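Kemora Robotics Club – Spring Project Gallery

The club spent the spring term on one job: getting an arm to pick up a small white cube from a green dish and put it back. Members wrote the control program themselves and named it Hellow. Work started in April and the page was last updated 2019-07-18.

The gripper above the dish, fingers open. Most of the early sessions went into the approach height. A few millimeters too low and the fingers push the dish; too high and they close on air.

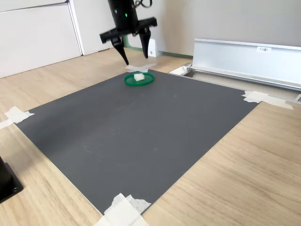

Esko Rissanen wrote in to ask whether the group had tried slowing the last part of the descent, as his own team at Kariuki lost most of its picks there until they cut the speed by half.

We did try it, after his note. The slower descent is now the default setting in Hellow, and the old speed is kept for moves between positions. Members who want to compare the two can change one line in the settings file.

The mat is taped at the corners so that positions saved in one session still hold in the next. Each student gets 20 tries per session – the cube goes to a new spot in the dish after every try, and the results go into a shared log. The log has nearly 1,600 entries so far.

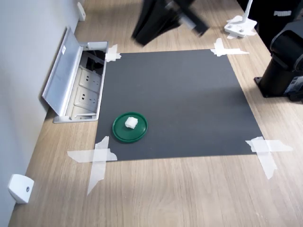

The next step is sorting the log by cube position. Two members are writing a script for that, and the rest are preparing for the Zivel student challenge, where each team gets 100 tries and a fixed time limit. Nine students have signed up. New members can join at the start of any term, and no programming experience is needed.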